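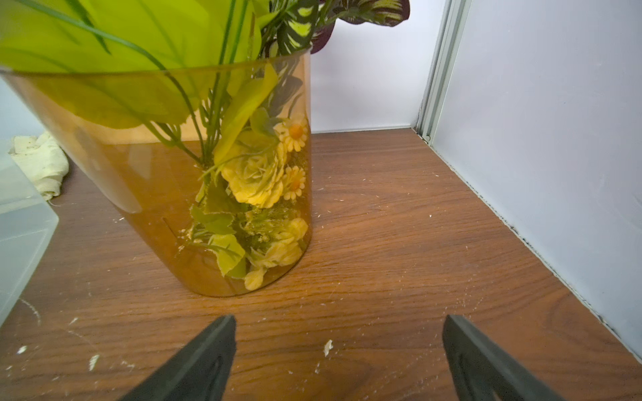

The left gripper on the cell started closing late again in September, and I spent most of a month blaming the software. I like blaming the software. It can't be dropped on your foot.

The cell is two arms, one table, and a shelf of things for them to pick up. The arms answer to Tirus, the control box, which sits under the table and hums. I look after the lot, a title that mostly means I own the hex keys.

What I do now, before every run: power off, fingers off, wipe the pads, look at the screws. Then fingers back on, snug, and open and close them 18 times with nothing between them. If the gap at full open isn't the same on both sides, I start over and say a few things I won't write down. After that come the wrist cables. They need enough slack for the last joint to turn all the way around, but too much slack and they catch on whatever is nearby. I have found the right amount twice, and moved the tie both times.

The late closing, by the way, was a finger screw. One. It had backed out by maybe half a turn, and log entry 904 says "possible firmware regression" in my own typing.

Once the fingers are right I run the table tests. Phones and phone cases are my standard misery. A bare case is light enough to slide away from a clumsy finger, and a phone lying flat gives you very little edge to get hold of. If an arm can manage those, I let it near glass. 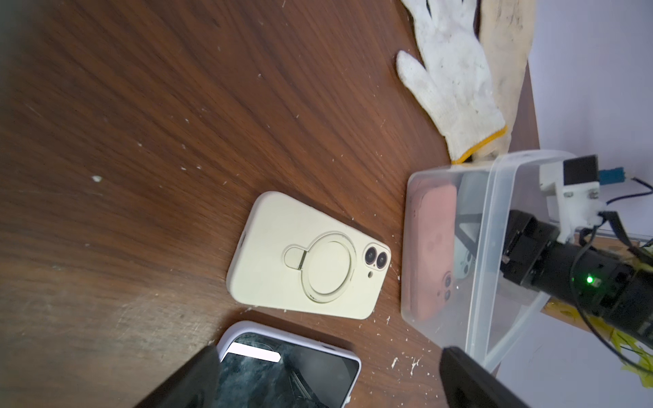

Flaraston wrote to me after the last post to say that half a turn is nothing, and that I should put a paint mark across every screw head so I can see when one has moved. Also that 18 cycles is superstition and 2 would tell me the same thing.

The paint marks are going on tonight. The 18 stays. I tried two cycles once and the finger held up beautifully until the third.

Next job is the cable tie, again.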